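Chapter 7
When Two Arms Hold One Part

In January the Stondholm line logged 462 handling jobs in which two arms shared a single flat part. The weekly summary called every one of them a success. An inspector later pulled 18 of those parts out of finished stock and found hairline cracks near both ends. No alarm had sounded. The controller had been asked whether the part reached its target, and it had answered that question correctly.

This chapter is about that gap. Vendors like to say that a second arm makes handling gentler, and it may – if the two arms agree on where the part is. When they disagree, even by a little, the part takes up the difference. It gets squeezed, pulled or twisted, and each arm reports that it is holding its position very well.

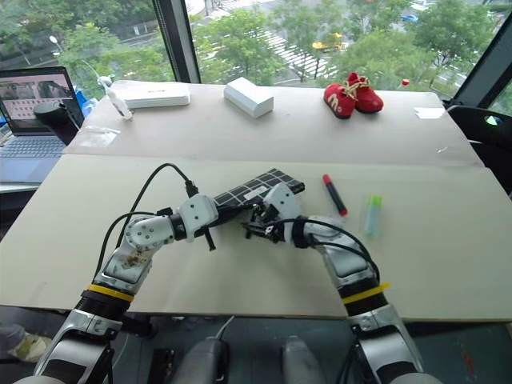

Reading time: 9 minutes

A thin, rigid piece gripped at both ends, with the grippers almost meeting over the middle, is the plainest form of the problem. Each arm closes a loop of its own. Neither one knows what the other is doing to the part unless somebody has built a way to tell it.

The Wilora controller used at Stondholm did have a force limit. It was set per arm, and it was checked against motor current at the joints, a long way from the fingertips. Friction in the joints hid most of what mattered. The first repair was to lower the limit, which gave the operators over 1000 false stops and no drop in cracked parts. They raised it again within the month.

The second repair was sold as "full coordination." Readers should be wary of the phrase. In the Clenia package it meant that both arms started moving on the same signal. What happened after the start was left to each arm, and the cracks went on.

We will work through the Stondholm log in Section 7.2 and ask what a useful fault report would have had to contain. Section 7.3 takes up the Tyagi test, in which one arm is made to yield on purpose, and the reasons its results are weaker than they look.

Contact the publisher | Copyright 2022. All rights reserved. | Back to top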